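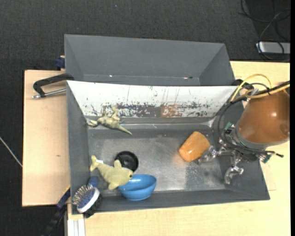 How do you get rid of toys when the kids who owned them are grown? Slowly, and one bin at a time, with a rule about how long you're allowed to hold each thing.

My rule was two minutes. I set it in November, when I finally admitted that the back room was not going to sort itself out, and I kept to it maybe half the time.

The back room has been storage since we moved in. When my sister Divya Shetty went overseas for work she left us her boxes, and then my own kids added theirs on top, and after that the door mostly stayed shut. I wanted the room back for sewing. I had a machine sitting in the hall closet and a dining table I was tired of clearing every night before dinner.

I started with plastic totes and gave up on them fast. The ones I had were deep and the lids were cracked, and when you dig in a deep tote everything you already looked at slides back on top of what you haven't. The gray metal bins work better for me. You can see the bottom, you can drag them, and a scrape more or less makes no difference to them. The big one has lost a lot of the white off one side and there's a rusty patch there too. I thought about painting it and decided I had enough projects.

The system, if you want to call it that, is two bins, one behind the other. The front one gets whatever I'm deciding on. The back one gets what's decided, and then it's emptied before I start again. I tried a "maybe" box the first weekend and it filled up before anything else did, so I got rid of the box and put the contents back in the front bin.

I also quit sorting by type. I used to put all the plush together, all the play dishes together, and so on, and then I'd be looking at a heap of stuffed animals and feel bad about every one of them. A mixed load is easier. A plush dolphin next to a blue bowl is just two things that need somewhere to go.

The dolphin took me longer than two minutes. It's a yellow-green one, not a color any dolphin comes in, and it still has the little white tag near the tail. My son slept with it for years and called it Fernandes, after the man who drove his school bus. I texted him to ask if he wanted it. He wrote back "who?" and then, an hour later, "wait, yes." So Fernandes is staying, on a shelf, until somebody comes to get him.

The reptile was harder to place. It's pale olive green with a long pointed tail, and we have never settled whether it's a dinosaur or a lizard. My daughter said lizard. Divya bought it and said dinosaur. I asked both of them again last week and got the same answers. It went to Noura Haddad down the street, whose grandson is three and will not care either way.

The dishes I was stricter about. Play dishes and real dishes had gotten mixed together at some point, and I found things in those boxes I'd been missing from the kitchen for years. The glossy blue bowl went through the dishwasher and into the cabinet. The round black piece with the rings I still can't identify. It could be a dish, it could be a lid, and I tried it on every pot and canister I own without a match. I gave it a week on the counter and then let it go.

A few things I'd tell anyone starting on a room like this.

Work at table height. I did the first boxes on the floor and my knees complained for days. Now the bins sit up on the wood work surfaces and I stand, or pull up a stool.

Take everything out of the box before you decide on anything. I tend to pull the first nice thing off the top and wander off with it.

Ask people once. I sent one message to each person who might want something, with a deadline, and when the deadline passed I stopped asking. Saranya Bangera, who is a cousin and not a sentimental person, answered with one word and I was grateful for it.

Wash plush in a pillowcase on cold and let it dry all the way through - longer than you think, overnight isn't enough in winter. Hard toys I wipe down with dish soap and an old rag.

Don't stop to fix things. I had a basket of toys waiting for glue or a button, and it had been waiting since before the move. I kept one and let the rest go.

As of today, 6th January, I've gone through 30 boxes. The floor is clear from the door to the window for the first time since we've lived here, and I ran the vacuum over the carpet and found I'd forgotten how dark it is. There are still some boxes along the far wall, mostly school papers, and those are going to need different rules. I can't do paper in two minutes. I end up reading it.

The sewing machine comes out of the closet this weekend. I have a pair of curtains to hem and a zipper I've been putting off for my neighbor Jagadeesh, who has been very patient about his jacket.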